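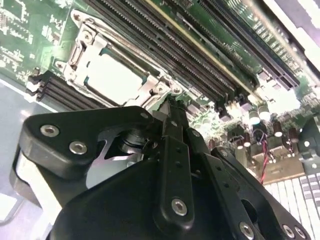
A server board with the white cover still on its socket.

Under the lid: a month with the old servers

Anyone who has walked past the repair room this February and heard sighing will know that the server refurbishment is under way. Postma is emptying its back office, Stevel has no further use for what was in its cellar, and between them they have sent us 53 machines, most of which were last dusted by the factory. The plan is to get as many as possible into working order for schools and small charities. The plan was also to be done by Christmas, but we shall pass over that.

Mieke Dekker has been running the bench and has firm views on how it should be done, the firmest of which concern the processor socket. A socket with no processor in it wears its cover. It wears it on the bench, on the shelf, in the box and while you are just popping off to make tea. Underneath are a great many very small springy contacts, and once bent they can be straightened only by someone with a needle, a magnifier and no plans for the evening. Mieke has done it twice. She would like you to know that she did not enjoy it either time.

The covers themselves have become a sort of currency. They weigh nothing, they cost next to nothing, and there are never enough of them. If you have a drawer at home with a few in it (and if you are the sort of person who reads this newsletter, you do), please bring them in. A jam jar has been put out by the kettle.

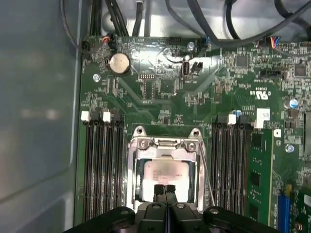

Processor in place under its bracket, memory still to be sorted out.

Memory is the other great pastime. Donated machines tend to arrive with whatever was left after someone had been round pinching the good modules, so a board will turn up with one lonely stick at the end of a row and empty slots everywhere else. Our rule is to take out what is there, test it by itself, and put it back in the slot the manual asks for. The manual's opinion differs from one maker to the next and, in the case of the Akix machines, from one page to the next. Open the latches fully, line up the notch, and press evenly. If it needs real force, it is the wrong way round. It is always the wrong way round.

Coin cells are being replaced across the board, so to speak. A machine that has sat in a cellar for years wakes up with no idea what day it is, and we have enough of that among the staff. Old cells go in the tub marked CELLS. The tub marked SCREWS is for screws. I mention this only because I have had to tip both of them out on to a tray.

Now the numbers, for those who like them. So far 40 machines have been opened and cleaned, three have been declared beyond help and are being kept for parts, and we have used around 200 cotton buds. Emosel has promised us a shelf of spare heatsinks, on condition that we collect them ourselves and don't ask what else is in the van.

The bench is open from two o'clock most afternoons, and a spare pair of hands is welcome – preferably clean ones, attached to somebody who can find the right screwdriver and then put it back. Wrist straps hang on the hook by the door. There were more of them in January, so do check your coat pockets.

Recent items
Whose bicycle is this?
The label printer: an update
Stevel cellar clearance, part one
Cable amnesty extended
Kettle descaled at last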